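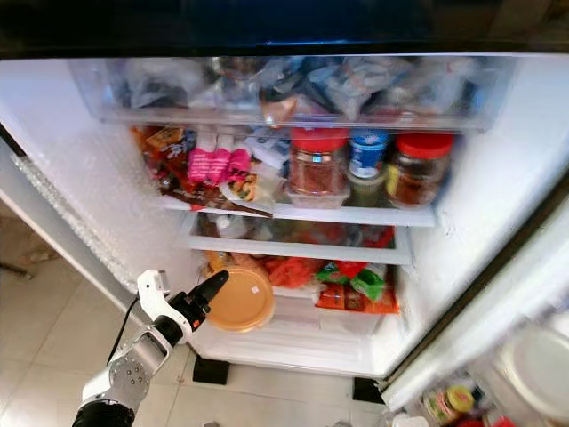

Curkness wrist service kit: review after one summer and autumn

Posted by Borghild Aasen, Sunday, November 6, 2022

I look after one machine, a Kisatier two-arm unit that does household work: fetching from the fridge, lids, cupboards, clearing a table. Most of what goes wrong with it goes wrong at the wrist. The cable chafes, the housing screws back out, the finger pads go shiny and stop holding. Until June I dealt with this using a drawer of odds and ends. Then I bought the Curkness wrist service kit from the Flelldale parts counter for £120 and have used nothing else on the wrists apart from my own cleaning cloths.

What comes in the box

A roll-up pouch with hex drivers, a short torque driver with a preset dial, replacement finger pads, two lengths of woven cable sleeve at 600 mm each, hook-and-loop ties, thread lock, and a plastic gauge for setting the size of the service loop. There is also a printed booklet. The booklet covers four makes of arm and the Kisatier pages are at the back. They are correct except for the drawing of the wrist screws, which shows an older housing.

The pouch is decent. The pockets are stitched tight enough that drivers stay put when you carry it under your arm. I would have liked a lid on the small parts pocket, as I have already lost one pad down the side of a workbench.

Fitting the sleeve

Allow a morning for both arms the first time. Power off, arms parked low, brakes confirmed. You take the old ties off, clean the cable with a dry cloth and feel along it for nicks. Mine had one on the left arm, close to the elbow, and I swapped that cable before going any further. The sleeve goes on from the wrist end and is split along its length, so nothing has to be unplugged. I had been using Rainer sleeve before, which is a closed tube. The Rainer wears better, but you have to disconnect the wrist to fit it, and on this machine that means recalibrating afterwards. I'll take the split sleeve.

Ties go at the forearm and behind the wrist joint. Do them up finger tight, then run the wrist slowly to both ends of its travel and watch what the cable does. If it pulls straight at any point the loop is too small. If it hangs below the hand it is too big and will catch on shelf edges, especially in a full fridge, where there are packets sticking out and door shelves on the other side.
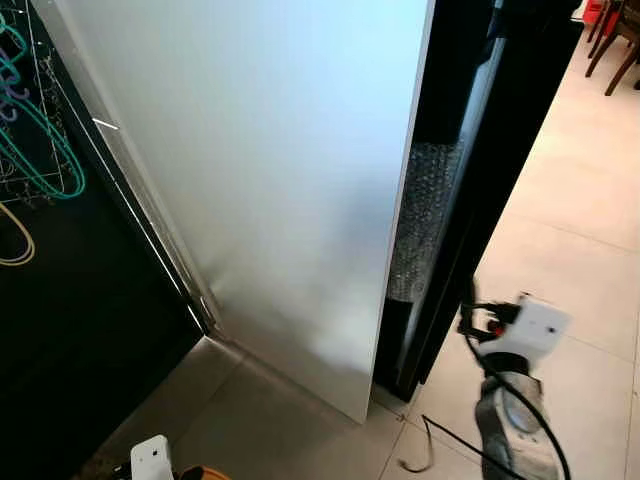 Loop size is where the gauge earns its place. You hold it against the housing, lay the cable round the curve and tie off at the mark. I had always done this by eye and always ended up with the two arms slightly different. On our wrists the black cable connects by the black-and-red fitting on the left side of the white housing and loops from there, so the gauge has to be held on that side, and the booklet's photograph has it on the other. Turn it over and it works the same. Check it again after the first day of running, when the sleeve has bedded in. Both of mine needed taking up by the width of a tie.

While you are there, look at what is on the floor as well as what is on the arm. A good sleeve won't help if the base rolls over a lead. We run on tiles, and thin dark wire is hard to pick out against a grout line when you are looking at a screen. I now walk the route before each session. It takes a minute.

The torque driver

Best thing in the kit. The preset for the small wrist screws matched the figure in my Kisatier manual, and the click is clear enough to feel through gloves. Previously I was going by hand and finding one or two screws loose at every check. Since the refit I have logged 200 hours and found one loose, on the right wrist, and I think I missed the thread lock on that one.

The handle is short. That suits the wrist but makes it awkward at the elbow, where you need a longer reach to clear the joint cover. Keep your own long driver for that.

Pads

The replacement pads are softer than the originals. They grip better on smooth plastic, and they mark sooner. I test with flat lids, because a thin round lid with a low rim shows up a worn pad quicker than anything else I have tried. The hand takes it by one edge, lifts it slightly off the table and holds. If the pad is past its best the lid tips before you have counted to five.
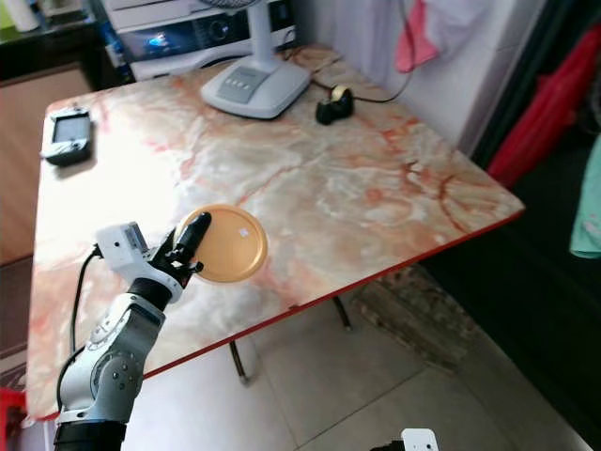 Edge hold on the round lid, left side of the marble-patterned table.

I kept a tally for one set of pads and got 1,396 grasps before the first lid tipped. The originals lasted longer, but I never tallied them properly so I won't give a number. Changing a set is simple: peel, wipe with alcohol, wait, press on and hold. The booklet says ten minutes before use. I leave mine over lunch.

One warning. The adhesive does not like cold. A pad fitted straight after a long run of fridge work lifted at the corner the same afternoon. Let the fingers come up to room temperature first.

The camera on the wrist

Nothing in the kit is meant for it, and that is a gap. If you have a wrist camera then its cable shares the same path as everything else and needs to be in the same sleeve, or at least tied at the same points. The sleeve is just wide enough. I would buy the next size up if Curkness sold it. Check as well that no tie tail stands up in front of the lens. I trim mine and turn the cut end towards the arm.

How I use it now

Weekly: wipe down, feel along the sleeve, torque check on the wrist screws, edge hold with the lid on both hands. Monthly: ties off, sleeve open, cable looked at along its whole length, gauge back on. The weekly check takes me twenty minutes for the pair.

Verdict

Worth £120 if you have two arms to look after. If you have one, buy the torque driver and the gauge separately, which Flelldale will do if you ask at the counter, and get sleeve by the metre. Refill pads are overpriced. The split sleeve is showing fuzz where it passes the wrist joint and I expect to replace it in the new year.

Four out of five. A point off for the wrong screw drawing and the short handle.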